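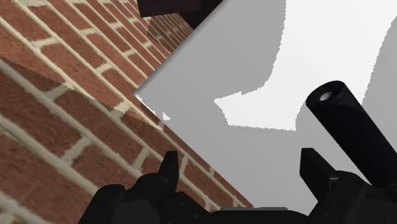
I'm hiring one more person for the day shift at Drincombe, and I'd love it to be somebody who has packed boxes, stocked shelves or run a line for a living. I've been on the floor at the Björklund parts warehouse long enough to remember when every small order was picked by hand, and now I lead the little crew that gets the robot arms ready for their share of it. A lot of that happens on a screen, in a simulated room we run through software called Hundach. You get a red brick wall with wide pale joints, a plain gray surface, and two black gripper fingers poking up from the bottom of your view, and you learn to steer by them. It feels like a clumsy video game for the first few days and then your hands sort of get it!

The job title is Robot Practice Operator, which I didn't pick.

What you'd do all day

Mornings are mostly screen time. You drive the simulated arm through whatever task is on the list (reach, line up, pick, put down) and you write a short note on how each try went. Plain words are great. "Came in too steep, bumped the edge" is a perfectly good note. You'll be looking from up close most of the time, with the gripper taking up a good chunk of your view, so you get used to judging distance from very little.

After lunch you're on the floor with the real arms. You clear jams, swap bins, stop an arm when it's doing something dumb, and talk to the packers about what's getting in their way. That last part matters a lot to me. Some of the best fixes we've made came from a packer yelling across the aisle that the arm kept setting small bags down label side under.

Station 7 is where you'd start. It's the oldest one and it's loud, so bring the earplugs you like or use ours.

What's changed around here

I want to be straight about this, as people always ask me in the interview and then look embarrassed for asking. The arms took over most of the light picking last November. We didn't lay anybody off for it, but several picker jobs weren't refilled when folks left, and the work that stayed with people is heavier on odd-shaped stuff and problem orders. Some of my coworkers like that a lot better. Some miss the old rhythm, when you could chat your way through a cart of washers and your brain could wander off. Breaks got more regular, and I see less walking and more standing, so we're still arguing with purchasing over floor mats.

The other thing is that the arms set the pace more than I'd like. You can pause one any time, no questions, and I mean that. We had to fight a bit to get it in writing and it's now on the wall by the time clock.

Who I'm looking for

You don't need to code, and you don't need a degree. You do need patience, decent eyesight (glasses are fine), and the ability to say "I don't know why it did that" out loud in front of an engineer. You should be able to lift a full bin and be on your feet for half the shift. Experience with game controllers helps a little, warehouse experience helps more. If you get motion sick looking at screens, tell me and we'll do a longer tryout before you decide anything.

Pay and hours

Monday through Friday, 6:30 to 3:00, with a half hour for lunch. Pay is $900 a week to start and goes to $1,451 if you move up to shift trainer, with health coverage from your first day. There's a bus from Clurkholm that stops right at the gate, and parking is free but fills up early.

How to apply

Send a few lines about jobs you've had and one thing about a workplace that drove you nuts. A resume is nice but I'll read your email first. Put job number 815 in the subject line and address it to Vilgot Viklund in the hiring office, who passes everything on to me the same day.

If it sounds like a fit, we'll have you in for a paid half-day tryout: an hour or so on the simulator, then a walk around the floor, then coffee with two of the packers, without me in the room, so you can ask them whatever you want. Wear closed shoes and leave rings at home. Applications close June 19, 2024, at the end of the shift.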